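Rasley Technical Institute
Desktop Hardware: Assembly and Maintenance
Unit 2: Case Fans, Airflow and Dust

Revised 7 Jun 2025

These notes accompany the lecture and the bench session that follows it. Students should read them in full before coming to the Honorato Building and should bring a printed copy to the bench. The material on power supplies from the previous unit is assumed.
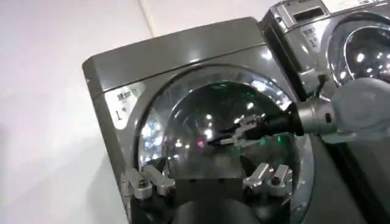
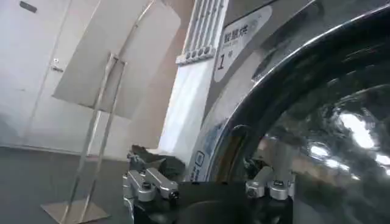
Purpose of the unit

A desktop computer turns nearly all of the electrical power it draws into heat. The processor and the graphics card are the main sources, followed by the power supply, the voltage regulators on the motherboard and the drives. The coolers fitted to these parts move heat from the part into the air inside the case. They do not remove it from the case. That is the work of the case fans and of the vents through which they draw and discharge air.

By the end of the unit, students are expected to be able to identify the direction of flow of an unmarked fan, to choose suitable positions for intake and exhaust, to connect a fan correctly to a motherboard header or a separate controller, and to carry out routine cleaning without damage to the equipment.

Terms used in these notes

Intake: a fan, or a vent without a fan, through which room air enters the case.

Exhaust: a fan or vent through which warm air leaves the case.

Static pressure: the ability of a fan to push air against a restriction such as a filter, a radiator or a dense grille.

Free-air flow: the volume of air a fan moves in a given time when nothing obstructs it. This is the figure most often printed on the box. A fan installed in a case will deliver less.

Recirculation: the return of warm exhaust air to an intake, either inside the case or around the outside of it.

Dead zone: a region of the case through which very little air passes. The space behind a drive cage is a common one.

Fan sizes

Fans are described by the length of one side of the square housing, in millimeters. The mounting holes are set closer together than this figure, and the spacing must be checked separately when an adapter is used.

The 60 mm size is found in compact cases, in drive enclosures and on some older coolers. To move a useful amount of air, a fan of this size has to turn quickly, and the sound it makes is high in pitch. The 80 mm size was for many years the usual rear exhaust fan and is still fitted to many small and rack-mounted cases. Larger sizes are now common at the front and top of tower cases. For the same flow, a larger fan can turn more slowly and will generally be quieter.

Thickness also matters. A slim fan may be the only one that fits between a side panel and a tall cooler, but it will usually produce less static pressure than one of standard depth. Measure the clearance with the panel in place before ordering.

Determining the direction of flow

Many fans carry two small arrows on the side of the housing, one for the direction of rotation and one for the direction of flow. Where there are no arrows, look at the support struts that hold the motor. On most case fans, air enters at the open side and leaves at the side with the struts. If doubt remains, power the fan on the bench and hold a strip of thin paper near each face in turn. Keep fingers, sleeves and the paper itself clear of the blades.

Students who install a fan the wrong way around at the bench will be asked to correct it before continuing. The fault is easily overlooked, and two fans working against each other can leave a case warmer than it would be with one of them removed.

Positions in the case

The conventional arrangement for a tower case draws air in at the lower front and discharges it at the upper rear. Air crosses the drive cage, passes the graphics card and reaches the processor cooler before leaving. Most tower coolers are designed with this path in mind and should be turned so that their own fan blows toward the rear.

Top vents are best used for exhaust. An intake at the top, directly above the processor cooler, may be acceptable in some layouts, but one placed at the rear of the top panel tends to feed air straight to the rear exhaust, where it does no useful work.

Bottom vents may supply air to a power supply or to a graphics card. They depend on the feet of the case for clearance. A case standing on thick carpet should be raised on a flat board. Check as well that the filter below the power supply can be slid out without tipping the case.

Side vents vary a good deal in their effect. They can lower the temperature of a graphics card that has an open cooler, and they can also disturb the flow from front to rear. Test with the vent open and again with it covered, and record both results.

Empty drive bays should be closed with the covers supplied. An open bay at the front admits unfiltered air and reduces the amount drawn through the intended path. Bay accessories, including card readers and storage drawers, are acceptable provided they fill the opening.

Positive and negative pressure

When the intake fans move more air than the exhaust fans, the pressure inside the case is slightly above that of the room, and air escapes through gaps and unused slots. This is called positive pressure. When the exhaust fans move more, air is drawn in through the same gaps, and dust comes with it. This is called negative pressure.

A small positive balance is recommended for general use, with filters on every intake. The balance cannot be found simply by comparing the ratings printed on the fans. A filtered intake may deliver considerably less than an unfiltered exhaust of the same model. The paper strip can be used again here: hold it at an open slot cover with the case closed and the fans at normal speed, and note whether it is drawn inward or pushed away.

Connection and control

Case fans are supplied with either a three-pin or a four-pin connector. On a three-pin fan, speed is changed by changing the supply voltage. On a four-pin fan, the supply voltage stays constant and speed is set by a control signal on the fourth wire. A three-pin fan may be fitted to a four-pin header, with the guide ribs aligned, but it will run at full speed unless the header is set to voltage control in the firmware.

Do not exceed the rated current of a header. When several fans are to be run together, use a powered hub or a controller. The bench machines are fitted with a Predton controller in the upper bay, and its channels are labeled on the rear of the unit. The label should be read before any lead is unplugged.

Firmware fan curves relate fan speed to a temperature reading. For the exercise, students will set the case fans to 60 percent at the middle point of the curve and leave the end points at their default values. A curve with steep steps will cause the fans to rise and fall repeatedly during light work. Many boards provide a delay setting that smooths this behavior.

Processor cooler fans must remain connected to the processor fan header. A board that detects no signal there may refuse to start.

Cable routing

Cables should be passed behind the motherboard tray where the case allows it and secured at the tie points. Flat ribbon cables, still found in older machines, should be folded along their length and kept away from the front intake. The effect of loose cables on temperature is often smaller than students expect. The more serious risk is a cable touching the blades of a fan.

Dust and cleaning

1. Shut down the machine, switch off the power supply at the rear and unplug the power cord.

2. Move the machine to the cleaning bench. Remove the side panel and set its screws in the tray.

3. Take out the intake filters. Mesh filters may be rinsed in lukewarm water and must be fully dry before they are refitted. Foam filters that crumble when pressed are to be replaced.

4. Hold each fan still with a finger or a plastic stick. Apply compressed air in short bursts, keeping the can upright.

5. Clean the fins of the processor cooler and the graphics card from the side opposite the fan where this can be reached.

6. Wipe fan blades with a soft, barely damp cloth. Do not use solvents on them.

7. Refit the filters, check that no cable lies near a fan, and close the case.

8. Reconnect the power, start the machine and confirm in the firmware that every fan reports a speed.

Household vacuum cleaners are not to be used inside the bench machines. A nozzle can build up a static charge and can pull small jumpers from the board.

Bench session

Students work in pairs on the Cekico training cases. Each pair will record temperatures at idle and under load, first with the case as supplied and then after one change of their own choosing to the fan layout. Only one change is to be made between readings. Allow the temperatures to settle before writing them down, and note the room temperature on the same line.

The written report is to include a sketch of the case with an arrow at each fan, the table of readings, and a paragraph that accounts for any difference between them. A result that shows no improvement is acceptable if it has been properly recorded. Reports are submitted through the course page before the next lecture.

Reading for the next unit

Students should review the section of the course manual on liquid cooling, in particular the pages on radiator placement and pump orientation. The October group should use the revised manual, in which the diagrams of top-mounted radiators have been redrawn.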